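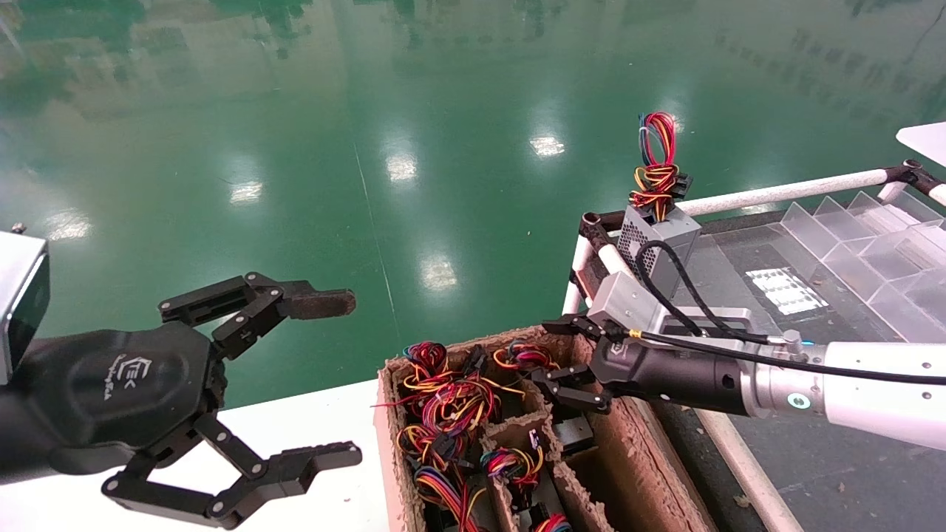 Wadent is a live variety night, recorded in front of an audience at the Penik and put online a couple of weeks later. I've produced it long enough to doubt most of what performers get told about shows like ours, including some of what our own flyer says. These are the questions that come in by email. Everything else you need to know is below.

**Will this get me discovered?**

I doubt it. People ask every season, and I'd love to have a story for them. The room seats 265 and we don't always fill it. Our channel has 1,202 subscribers, a fair share of them former performers checking how they looked.

**Your flyer says "industry guests." Who are they?**

Fair question. Last July it was Adel Younis, who used to book acts for a cruise line, and a man who said he was in television and left at the interval. I've asked for the wording to be changed.

**How long do I get?**

Eight minutes for music and comedy, ten for a short play. There's a light at the back when you have 2 minutes left. Everyone says they'll see it. Plenty of them don't, so Samah Hegazy will also wave at you from the aisle, and after that she cuts the mic.

**Do I need a video to apply?**

Yes. Phone footage is fine. We don't trust edited reels much: anybody can look funny in four-second pieces. Send one unbroken take, with the crowd sound left in, even if the crowd was small.

**Do you pay?**

A flat fee per act plus 2 guest tickets. It's the same fee for everybody. It won't cover your parking if you use the garage across the street, so use the lot behind the bakery.

**I was told that Zokham can get me a better slot.**

Zokham is the ticketing site we use. It has no say in the running order and neither does anyone selling you a "premium artist profile" on it. I can't tell you if those profiles help with other shows. I've never looked at one when booking ours.

**Who does pick the acts?**

Jhair Zapata and I watch every submission separately, then argue. We disagree a lot about magicians.

**Can I get the recording taken down later?**

Yes, write to us and we'll remove it from our channel. We can't do anything about copies, and I would be wary of any show that promises it can.

**Is there a rehearsal?**

There's a sound check at 4 p.m. Call it a rehearsal if you like, but you'll get one song or one page of script, and somebody will be vacuuming.

**Can I use a fog machine?**

No. Ehab El Sherbiny runs our lights and has heard every version of "it's only a little one." The smoke detectors don't care.

**When will I hear back?**

Four weeks after submissions close. The website used to say two, which we never once managed.

Merike Kivi, producer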